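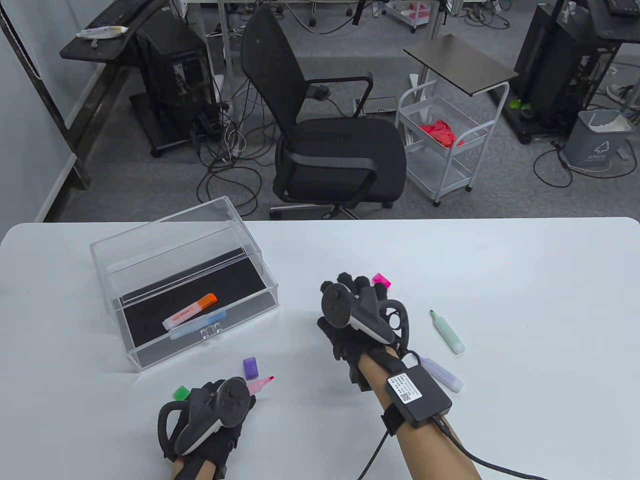 Any machine can be told to put the lid on a pen. Getting it to do so is another matter, and at Drirnero, a small firm with a large appetite for highlighters, the chosen method is to have a grown adult do it first, over and over, while everything is recorded.

The adult is called a demonstrator. It is a grand title for someone who spends the working day tidying stationery into a clear box and then, on a cue from the screen, untidying it. Shifts last 3 hours, with a break in the middle that people guard jealously.

Every go becomes an example, and the examples go into a learning system named Senitov, which has never held a pen but has strong views on how many more goes it would like. The good ones are kept. So are plenty of the clumsy ones -- a fumbled cap, it seems, is worth having, provided the person recovers.

What the system dislikes is habit. Demonstrators drift into doing things the same way, as anyone would, so the pens are scattered afresh each time and the purple cap never gets a regular seat. 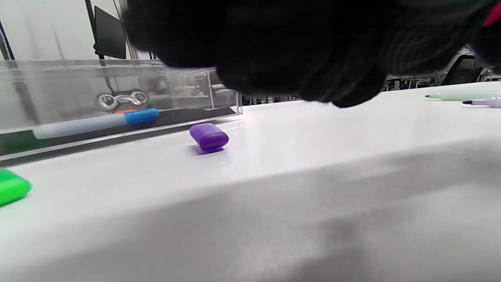 Svitlana Marchuk thinks the scattering is the hardest part of the job. "You try being random after lunch," she says. "I had 4 goes in September where I'd laid them out by colour without noticing, and all of them got thrown back at me."

She now shuts her eyes and drops them. The office has adopted this as official procedure, and it has its own line in the handbook, just after the one on trimming fingernails.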